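How to set safe limits before your gripper goes near a motherboard

I write the house rules for our bench at Fadumbridge, and this is the one I get asked for most, so I've typed it up properly.
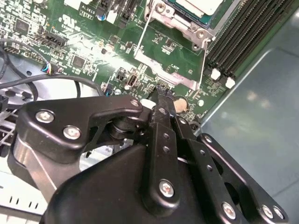 Achilleas Tsakiris reckons I've got the order wrong, and that the speed limit should be set before the force limit, as a slow arm forgives a bad number. Fair point! I've swapped them round.

So, first, speed. Drop the arm to 15 mm a second for anything inside the case (yes, it's dull to watch) and save that as its own profile.

Next, force. I start at 3 newtons on a scrap board and only go up if the job won't go otherwise – write the new figure in the log, with your initials.

Then power. Mains lead out of the PC before you start, and wear your wrist strap. Clip loose cables back where you can, or add them to the no-go areas in your program.

Last, test the stop button with the arm moving, every session. Our log at Fadumbridge is up to 132 entries now and I still do it before my first cup of tea. If it fails, switch off at the wall and tag the arm out until it's been looked at.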